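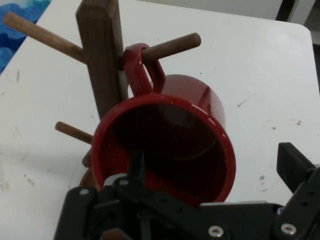 The Murnari Centre for Assistive Robotics opened its workshops to the public this month. We are grateful to everyone who came through the doors, and would like to share a short account of the day in this thread. (1/10)

Attendance reached 637, our highest for an open day. Groups were admitted every 20 minutes from ten in the morning, and the last left shortly before five. We thank those who waited in the courtyard during the busy period after lunch. (2/10)

The kitchen tasks drew the longest queues. Visitors to the ground-floor workshop were shown how a robot arm is taught to handle a mug on a wooden mug tree. The handle is looped over a peg, so a straight pull will not free it. The mug must be lifted and moved along the peg together. (3/10)

Themis Kouris, who leads the handling group, gave the introduction to each session and took questions at the table. The most frequent came from younger visitors, who wished to know how many mugs had been broken. The group's reply was "fewer than in the staff kitchen". (4/10)

Several visitors asked about the small camera at the wrist. It gives the arm a close view of the rim and the peg, taken from just behind the fingers. Glazed surfaces remain difficult, as bright reflections can be mistaken for an edge. (5/10)

The group has recorded nearly 3,000 attempts at household tasks since the project began. Unsuccessful attempts are kept alongside the successful ones and are used in the same way during training. (6/10)

On the first floor, our partners at Bekora presented their work on sorting returned library books. Their talk on safe working distances was full at both sittings – a written version will be placed on our events page in August. (7/10)

The Theodorakopoulos Lecture Room hosted a discussion on robots in care homes. Residents and staff from Trarnach House spoke about the help they would welcome and the tasks they would prefer to keep in human hands. Their remarks will be passed to all project leads. (8/10)

We received a number of comments on access. The lift was out of service for part of the morning, and signs to the step-free entrance were not clear enough. We apologise to those affected. Both matters will be put right before the next public event. (9/10)

Schools wishing to arrange a visit in the coming term may write to the events office. Groups of up to 14 pupils can be received in the ground-floor workshop, with one member of staff attending. Morning visits are preferred – the workshop is in use for research from two o'clock. (10/10)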